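Old houses & renovation > Windows and doors
Thread: Trickle vents -- love them or tape them shut?

sashhappy
OK, I have to gush a little. We moved into a 1930s place in Gurnska last fall and the bedroom was like a swamp every morning, water pooled on the sills, the whole deal. I'd read about trickle vents for months and finally got new bedroom windows with a vent slot across the top. Three weeks in and the humidity in there went from 65 percent at wake-up down to 50. Same two people, same dog, same door closed. I'm thrilled!! Anybody else gone this route? I want to do the living room next and would love to hear what people ended up with.

mudroom_mike
Congrats on the dry sills. I'm going to be the grump though. I had vents in my last house and spent every winter with a cold stripe running down my neck at the dinner table. Ended up stuffing them with foam. You pay good money for a tight window and then cut a hole in it?

sashhappy
Fair, but the window being tight is how I got the swamp in the first place. The old ones leaked so much they never fogged up. And you can close the vents when it blows.

plumb_and_level
Mike, where was the vent compared to the table? Up high over a radiator you hardly notice them. Down low or right over a seat, sure, you'll feel it. Mine are all up top and I leave them open all year. I love them so much I bored my brother-in-law's entire birthday party with it.

mudroom_mike
Up top, no radiator under it. So maybe that was the trouble. Still say a decent bath fan on a timer does more for less.

Kettlebird
Timer fan person here too, but for a bedroom I don't see how it helps much with the door closed. We did both! Fan in the bath, vents in the two bedrooms. Only thing I'd warn about is street noise. We're on the bus route in Vuvside and I could hear every stop until we swapped to the sound-damped kind. Those stick out farther, so check that your blinds clear them.

sashhappy
Oh good point on the blinds, I'd have walked right into that one. What did you pay for the sound kind?

Kettlebird
570 for the two windows, fitted. Ouch, but I sleep now.

plumb_and_level
Since you're asking about the living room, here's what I'd go through before ordering. I wrote it up for my neighbor and might as well paste it.

1. Go around on a cold morning and see which panes fog up. Those rooms come first. My living room never fogged at all and I skipped it completely, so you may not need vents in there.

2. Look for a gap under the inside doors. Air that comes in has to get out somewhere, and a thick new carpet can block the whole thing. I trimmed 9 millimeters off one door and it made a bigger difference than the vent did.

3. Decide between a vent on the face of the window and one let into the wood. On a timber window I like the long slot up top, above the glass, with the wood left to show. Looks like it grew there.
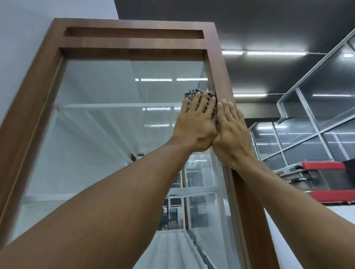 4. Get the brush and the cover off once a year and vacuum them. They load up with dust and little flies. It takes a few minutes and a stepladder.

5. Don't paint over the slider. I know. I did it anyway, in March, and had to cut it free with a razor blade.

mudroom_mike
Number 2 is the best advice in this thread and it costs nothing. I still wouldn't cut into a sound original window for any of this, list or no list. If it's old wood, leave it alone and crack it open for ten minutes in the morning.

sashhappy
No originals left here, sadly, the previous owners put in plastic. So no guilt! But wow, thank you for the list. I checked the door gap just now and the living room one drags on the carpet. Guess I know what I'm doing this weekend.

Kettlebird
If you're trimming it, tape the cut line first so the veneer doesn't splinter. Handitz has the wide low-tack tape, the one by the paint rollers. The regular kind pulled the finish right off mine.

sashhappy
Going past there tomorrow anyway. Will report back with humidity numbers, you've been warned!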